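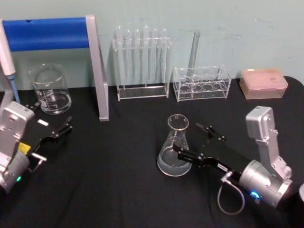 How to Make Colored Salt Crystals at Home

Growing crystals is one of my favorite kitchen projects, and I still get a little thrill every time I lift the string out of the jar! You need almost nothing: alum powder from the spice aisle, hot water, cotton thread and a clean glass jar. I buy my alum from Dendik, but any plain brand will do.

1. Make the seed solution

Heat half a cup of water until it steams, then stir in alum one spoonful at a time. Keep going until a few grains stay on the bottom no matter how long you stir. Pour the clear part into a shallow dish and leave it overnight.

2. Pick a seed crystal

By morning you should find a scattering of tiny crystals in the dish. Choose one with sharp edges and flat faces (I use tweezers and a magnifier, and I get very picky). Tie the thread around it with a single knot. This is fiddly, so take your time.
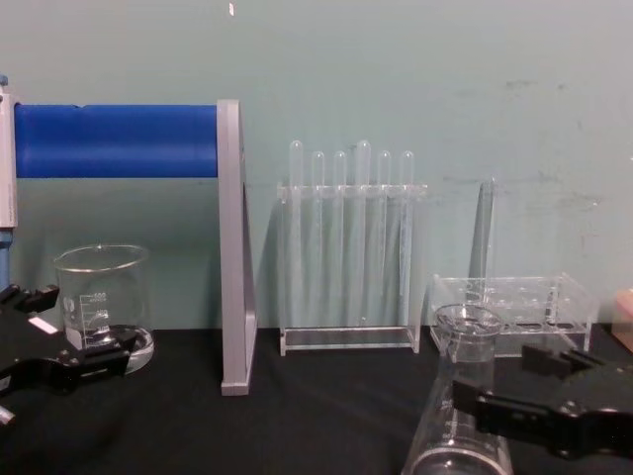 3. Hang it and wait

Mix a bigger batch the same way, add food coloring, and let it cool completely. A warm solution will eat your seed – I lost my best one that way last June. Tie the thread to a pencil and lower the seed until it hangs in the middle of the jar. Cover the top with a coffee filter.

Find a shelf where the temperature stays steady and leave the jar alone for 15 days.

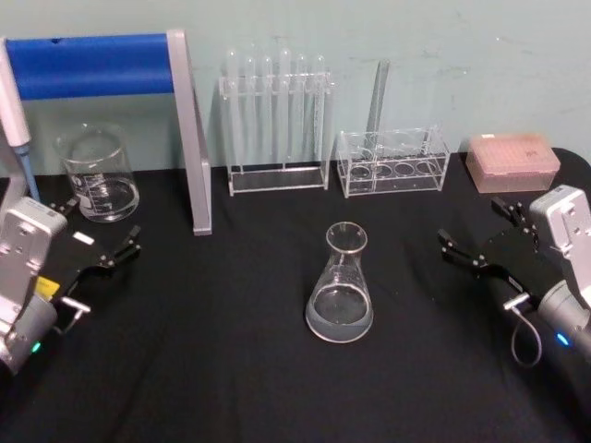
If small crystals start growing on the glass, pour the liquid into a clean jar and move your seed over. Mine usually needs this once or twice. Most of the food coloring stays in the water, so expect a pale tint. I love it anyway – it looks like sea glass!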